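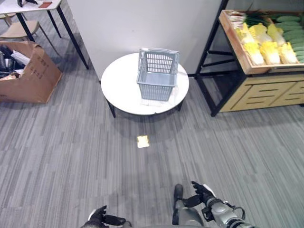
Skilska 손잡이 장바구니 (연회색) 사용 후기
작성자: Danai Galanis
작성일: 3/6/21

안녕하세요. 저는 한국에 살면서 한국어를 배우고, 지금은 작은 교실에서 다른 외국인들에게 기초 회화도 가르치고 있습니다. 한국어로 후기를 쓰는 것은 두 번째입니다. 어색한 문장이 있으면 이해해 주시기 바랍니다.

제가 산 것은 Skilska의 플라스틱 장바구니입니다. 우리 교실에는 시장 놀이를 하는 자리가 있습니다. 나무판과 검은 금속 틀로 만든 채소 진열대가 있고, 그 위의 나무 쟁반에 모형 배추와 초록색 모형 채소를 올려놓습니다. 학생들이 "배추 두 포기 주세요" 같은 말을 연습할 때 물건을 담을 바구니가 필요했습니다. 전에는 천 가방을 썼는데, 가방이 자꾸 옆으로 누워서 모형 배추를 넣기가 불편했습니다.

먼저 모양에 대해서 쓰겠습니다. 바구니는 직사각형이고 색은 밝은 회색입니다. 옆면은 격자로 뚫려 있어서 안에 무엇이 들어 있는지 밖에서도 볼 수 있습니다. 수업에서는 이 점이 아주 좋습니다. 한 학생이 물건을 담으면 다른 학생이 옆에서 보고 이름을 말합니다. 바닥 쪽 테두리는 막혀 있고, 들었을 때 그 부분이 가장 단단하게 느껴집니다.

손잡이는 위로 세울 수 있습니다. 저는 이 손잡이 때문에 고민을 조금 했습니다. 인터넷에서 본 다른 제품은 손잡이가 힘없이 넘어진다는 후기가 많았습니다. Skilska 제품은 세워 놓으면 그대로 서 있습니다. 허리를 많이 숙이지 않고 잡을 수 있어서 편합니다. 그러나 처음 며칠 동안은 움직일 때 뻑뻑한 소리가 났습니다. 지금은 소리가 작아졌지만 완전히 없어지지는 않았습니다.

크기는 작은 원형 탁자 위에 올려놓고 쓰기에 알맞습니다. 우리 탁자는 Undisar에서 산 흰색 제품이고, 윗면에 희미한 대리석 무늬가 있고 반짝거립니다. 예쁘지만 흠집이 걱정되는 탁자입니다. 바구니를 여러 번 올리고 내렸는데 아직 제 눈에 보이는 흠집은 없습니다. 다만 광택이 있는 면에서는 바구니가 조금 미끄러집니다. 학생이 급하게 물건을 넣으면 바구니가 뒤로 밀립니다. 바닥에 고무가 붙어 있었으면 더 좋았을 것입니다. 카펫 위에서는 미끄러지지 않습니다.

얼마나 담을 수 있는지도 궁금하실 것 같습니다. 모형 배추는 속이 비어서 가볍지만 부피가 큽니다. 배추를 먼저 넣고 긴 채소를 옆에 세워서 넣으면 공간을 잘 쓸 수 있습니다. 반대로 긴 채소를 먼저 넣으면 배추가 위로 올라와서 손잡이에 닿습니다. 아주 작은 물건, 예를 들면 모형 마늘이나 동전은 격자 사이로 빠질 수 있습니다. 저는 동전을 따로 봉투에 넣어 둡니다.

진짜 장을 볼 때도 한 번 써 보았습니다. 감자와 우유와 두부를 담고 집까지 8분을 걸었습니다. 바구니 자체는 문제가 없었지만 손잡이가 얇은 편이어서 손바닥에 자국이 남았습니다. 무거운 것을 사는 날에는 추천하지 않습니다. 저는 그다음부터 교실에서만 씁니다.

청소는 쉽습니다. 물에 씻고 거꾸로 세워 두면 됩니다. 격자 모서리에 먼지가 모이는데, 헌 칫솔로 닦으면 깨끗해집니다. 밝은 색이라서 손때가 보일 것 같다고 생각했지만 진한 색 사인펜 자국 말고는 눈에 띄는 것이 없습니다. 사인펜 자국은 아직 못 지웠습니다. 방법을 아시는 분은 댓글로 알려 주십시오.

배송은 이틀 걸렸습니다. 상자 안에 완충재가 적게 들어 있어서 걱정했는데 깨진 곳은 없었습니다. 제품에 가격표 스티커가 붙어 있었고, 떼고 나서 끈끈한 것이 남았습니다. 식용유를 조금 묻혀서 닦으니까 없어졌습니다.

같이 수업하는 Vasiliki Gkikas 선생님은 Zasolari의 접는 바구니가 더 낫다고 합니다. 접으면 서랍에 들어가니까 보관에는 그쪽이 유리합니다. 저도 한 달 동안 빌려서 써 보았는데, 펼칠 때마다 옆면을 하나씩 맞춰야 해서 수업 시작 전에 마음이 급했습니다. 보관할 자리가 부족하신 분은 Zasolari를, 꺼내서 바로 쓰고 싶으신 분은 Skilska를 보시면 좋겠습니다.

좋은 점: 안이 잘 보입니다. 손잡이가 서 있습니다. 씻기 쉽습니다.
아쉬운 점: 매끄러운 탁자에서 밀립니다. 손잡이가 얇습니다. 접을 수 없습니다.

별점은 다섯 개 중에서 네 개를 드립니다. 4월에 새 반이 시작하면 같은 것을 하나 더 살 생각입니다. 다른 색도 있는지 판매자에게 물어보았는데 아직 답을 받지 못했습니다. 답이 오면 이 글 아래에 추가하겠습니다.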